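Brusa sidewalk robot trainer: review after a summer of setting up our delivery cart

Posted Sat 10 August

I have been meaning to write this one up for weeks, and a rainy weekend has finally pinned me to the desk. If you look after a sidewalk delivery robot of any kind, and you are tired of pushing the real thing around the block every time you change a setting, you may want to pour a coffee and read along.

Our machine is a Follonon cart, the six-wheel model with the lid that sticks. It carries lunches and small parcels between two buildings, and I am the person who tunes it, cleans it, changes its tires and gets the call when it stops dead in front of a bush. Brusa is a simulator that runs on an ordinary office computer (well, a fairly good one – mine has a graphics card that cost me $800 and I still wince). You load your robot's settings file, drop the cart into a make-believe city, and watch how it gets along through its own front camera.

Getting it going took me one long evening. The installer is friendly enough, but the page about camera height is muddled, and I typed mine in from the ground when it wanted the distance from the wheel axle. My poor cart saw the world like a giraffe until I sorted that out! Once the height is right, do the tilt next, then the curb distance, and save a copy before you touch anything else. I can't say that last part loudly enough. I lost a whole set of numbers by pressing Restore when I meant Reload, and the two buttons are still right beside each other.

The city block I use most has long straight sidewalks for checking that the cart holds its line, and street corners for checking what it does when the curb runs out.

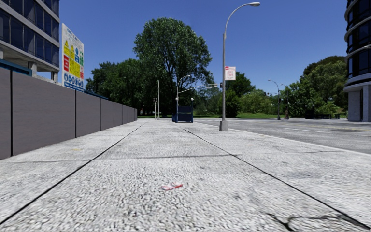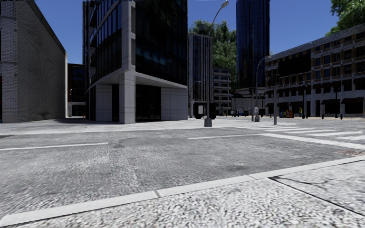 Can I use the settings from the simulator on the real robot without changing them? Most of them carry over as they are, but check the braking distance and the turning speed again outdoors, with an empty cart and your hand near the stop button.

What I like best is how much ordinary street there is in it. Pavement has cracks and seams in it, the curbs have joints, and there are lamp posts to steer past. I had been fighting a twitchy left wheel for ages, sure that the motor was worn, and a long run down a simulated sidewalk showed me the steering numbers were simply set too sharp. I softened them a touch, ran it again the same night, and put my wrench back in the drawer – quite a cheerful feeling, I can tell you.

The replay tool is lovely too. You can go back to any moment, change one setting and start over from there, and it keeps the last 30 runs before it begins throwing old ones out. I would happily pay for more. The log files are plain text, so I paste them into my maintenance notebook with the date of the last wheel cleaning, and it has made the yearly service much easier to plan.

Now for the grumbles. The manual is 236 pages long and has no index. Shadows are slow to draw unless you turn them down. And the weather menu looks generous until you open it and find that half the choices are grayed out, waiting for the update promised in September.

I did try Asadi's trainer before this, and it is cheaper and quicker to start up, but its curbs are all the same height and my cart learned nothing from them. If you only work indoors, on smooth floors, it would probably suit you fine and leave you some money for spare tires.

Four stars from me, and I'd go to four and a half if they moved that Restore button.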